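4. Setting up your conference stay in Ridance

This section assumes you have created your delegate account (section 3) and paid for something. If you have only paid for the conference dinner, you may stop reading and look forward to the dinner.

4.1 Booking a room at the Skov

1. Sign in to Ridance and open the Travel tab. It sits under Programme, for historical reasons.

2. Choose Gristum as your event town. Gristum Airport is a separate entry and is 100 kilometres away, in a field.

3. Enter your arrival and departure dates. The system fills in the conference dates for you and will do so again each time you go back a page, so check them last.

4. Select a room type. "Harbour view" means the harbour can be seen. "Harbour aspect" means the room faces that way.

5. Enter the group code 681 in the box marked Promotion. Leave the box marked Group code blank.

6. Press Confirm once.

Caution: Pressing Confirm twice books two rooms. The Skov is very polite about this and charges for both.

Note: The group rate covers breakfast from 6.30. It does not cover the minibar, the sauna towel deposit or the boat.

4.2 Adding your airport transfer

1. From the Travel tab, choose Add transfer. You will be handed over to Mindico, who run the coaches. The page turns orange. You are still in the right place.

2. Type your flight number without spaces. With a space in it, Mindico takes the flight to be a ferry.

3. Pick a coach. Allow yourself an hour after landing, or longer in June, when the whole of the coast has the same idea as you.

4. Write down the booking reference. It will also be sent to you by email, usually while you are on the coach.

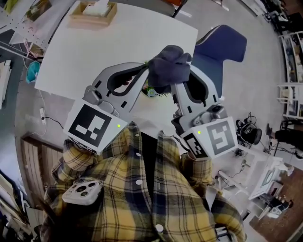
Fig. 4a. Plaid shirt, with a phone clipped at the chest.

Note: Drivers accept the reference on a phone or on paper. They do not accept a description of the email.

Caution: The last coach leaves the airport at 23.10. After that there are taxis, in the sense that there is a taxi rank.

4.3 Choosing an excursion

Each full delegate may choose one excursion. Partners may choose one too, and it need not be the same one, whatever has been said at home.

1. Open Excursions and read the descriptions to the end. The word "gentle" is used by local people about local hills.

2. Tick your first choice, then your reserve.

3. State your shoe size if you have ticked the marsh walk.

4. Save. A green bar means you have a place. A grey bar means you are on the waiting list, and a list of over 10 names seldom moves. 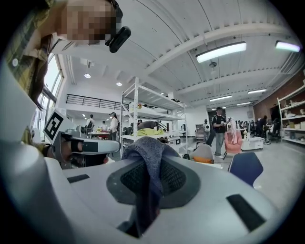
Changes can be made until noon on the day before the trip. After that, speak to Damian Frei at the hospitality desk, who can swap places between coaches but cannot make a coach longer. Please bring both people if you are arranging a swap between yourselves - he has had some one-sided ones.

Note: The island trip depends on the wind. If it is called off you will be moved to the herring museum, which has never been called off.

4.4 If something has gone wrong

My booking has vanished. Look under Past stays. Bookings that cross midnight on the last night are sometimes filed there early. They are still valid.

The page has switched language. Scroll to the foot and choose the second flag from the left.

I have two badges. Keep the one with the correct name. Hand in the other at the desk.

For cancellations and refunds, see section 5. Have your card to hand, and perhaps a cup of tea.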